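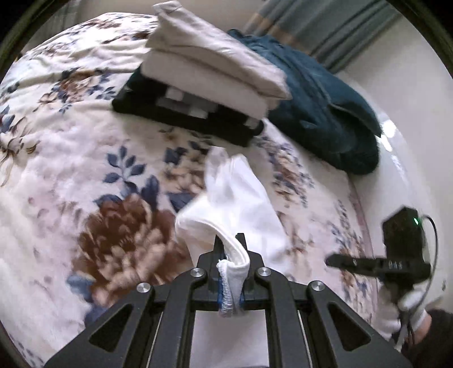 Call for Participants: Household Laundry Folding and Sorting Sessions

Reference: Stello bedroom tasks, second intake
Posted: November 19, 2018
Contact: Soledad Mbeki, Participant Office, Firkunach

Summary

Firkunach is recruiting adults to fold, sort and stack everyday laundry in furnished bedrooms. The work covers socks, T-shirts, pants, sweaters and bed linen, handled on a made bed. Participants attend two sessions and are paid for each session completed. The intake is limited to 50 people. Applicants who took part in the August intake may apply again if they did not complete the sock and knitwear block.

Description of the work

All folding is done on the bed. No table or folding board is provided. The bed is made up with its own bedspread, and the bedspread stays on during the task. Patterned covers are used in several of the rooms; applicants who have difficulty telling small items apart from a busy floral print should mention this on the form so that a room with a plain cover can be assigned.

Each session consists of the following blocks:

Block A, folded stack. Garments are folded to a similar width and placed one on top of another. Light and dark garments may share a stack. The stack has to stand without support while the next block is carried out beside it.

Block B, socks. Socks are picked up singly by the cuff, straightened, matched and laid flat in pairs. Balling or rolling is not used. A sock with a colored line at the cuff is matched to one with the same line, and plain socks are matched by length. Socks without a partner are set at the foot of the bed.

Block C, loose garments. Items left heaped on the bed are shaken out, checked for inside-out sleeves and legs, and folded onto the existing stack or started as a new one.

Block D, clearing. Stacks are moved to the drawer or shelf named on the room card. The bedspread is smoothed and the curtains are left as found.

A session includes 10 minutes of instruction at the start. Work is done at an ordinary household pace. There is no target time for a garment, and refolding an item is permitted at any point before Block D.

Requirements

Participants must:
be 18 or older;
be able to stand and lean over a standard-height bed for the length of a block;
have full use of both hands;
be able to follow written instructions in English;
wear long, close-fitting sleeves.

Bracelets, watches and rings with raised settings must be removed before the session. Lockers are available. Gloves are issued on site in three sizes and are collected afterward. Applicants with a known reaction to laundry detergent or fabric softener should not apply for this intake. All garments are washed with Luser unscented powder between sessions, but a residue cannot be ruled out.

Previous experience in housekeeping, retail or laundry service is accepted but carries no weight in selection. Left-handed applicants are encouraged to apply, as the first intake was nearly all right-handed.

Location and scheduling

Sessions are held in the Kapoor Building, second floor, in rooms furnished as bedrooms. The elevator is in operation. Street parking is metered, and parking costs are not refunded. The two sessions must fall on different days and are booked together. A participant who misses the first session is moved to the waiting list. A participant who misses the second is paid for the first only.

Payment

Payment is made by check or bank transfer after each session. Participants are engaged for the sessions only, and no offer of employment is implied.

How to apply

Request the form from the Participant Office, by mail or at the front desk of the Kapoor Building. State your name, dominant hand, glove size if known, and two sets of dates on which you are available. Do not send photographs or samples of folded work.

Forms are reviewed by Tavion Okafor in the order received. Questions about room access or seating between blocks go to Corinne Holloway. Questions about garments, fabrics or detergent go to Rima Farah.

Applicants receive a written reply whether or not a place is available. Forms that arrive after the intake is full are kept for the next one unless the applicant asks for them to be destroyed.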